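Holiday cottage safety checks, with my comments
Clendness, the harbour cottage
Checked 2 Mar 2021

I go through this list before we open for the season and again in July, when the family bookings start and everything gets used twice as hard. Divya Kaimal asked if she could borrow it for her flat up the hill, so I've typed it out properly with my notes left in. Change whatever doesn't suit your own place.

Smoke alarms – OK
Both tested, landing and hall. The landing one is loud enough to hear from the garden. New batteries in both even though the old ones still worked. I write the month on the battery in marker pen, otherwise I never remember.

Carbon monoxide alarm – OK
On the shelf in the sitting room, same room as the stove. Guests keep moving it to make room for their books! I've added a line to the welcome folder asking them to leave it be.

Fire blanket and extinguisher – NEEDS ACTION
Blanket is fine, on its hook by the kitchen door. The extinguisher gauge was just out of the green, so I've rung Triker and they're sending a replacement. Not opening until it's on the wall.

Stairs and handrail – NEEDS ACTION
The rail wobbles at the top bracket again. I tightened it last year and it's worked loose, so this time I want a longer screw and possibly a proper joiner. The carpet is sound all the way down. Night light on the bottom step is working.

Windows upstairs – OK
Restrictors checked on all 3. The back bedroom one is stiff and you have to lift as you push, but it does catch. A drop of oil might help, I'll try it when I'm back up there.

Kitchen – OK, one thing to buy
Knives are in the high drawer with the child catch on. Kettle flex fine, toaster emptied (crumbs everywhere, as ever). I went through the crockery and threw out anything chipped, plus a glass jug with a crack down the handle. We could do with a second oven glove, as the one we have has gone thin at the thumb. 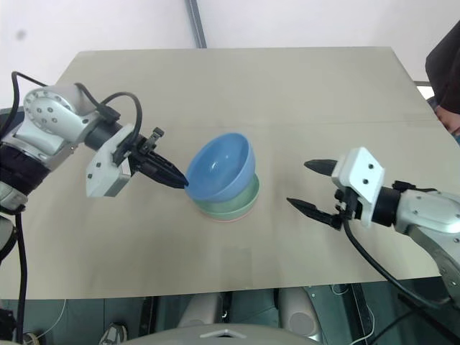
Blue bowl and pale green bowl, stacked.

Hot water – OK
Kitchen tap ran at 58 and the bathroom mixer is set well below that. I've still left the little "very hot water" sign by the sink. One family last summer told me they were glad of it, having come from a place where the taps barely got warm.

Beds and cots – OK
Slats checked on every bed. The travel cot locks firmly on all sides and the mattress is a snug fit. The bunk ladder hooks are tight. I tell people the top bunk is for children of 6 and over, and I've put that on the booking page too so there are no tears on arrival.

Outside steps and path – NEEDS ACTION
Green and slippery after the winter. Needs a good scrub and then some grit in the box for spring guests. The gate latch closes by itself now – hooray – but the lamp over the door is dead and it isn't the bulb, because I tried 2.

Paperwork – OK
Gas certificate is in the blue folder, insurance renewed, emergency numbers updated. Treasa Ó Dubhghaill is still our local contact and has the spare key. The ferry timetable for Dritness was the old one, so I've binned it and will print another when the summer sailings come out.

To do before the first guests
Extinguisher on the wall
Handrail bracket
Scrub the steps, fill the grit box
Electrician for the porch lamp
Oven glove
Ring Treasa about the bins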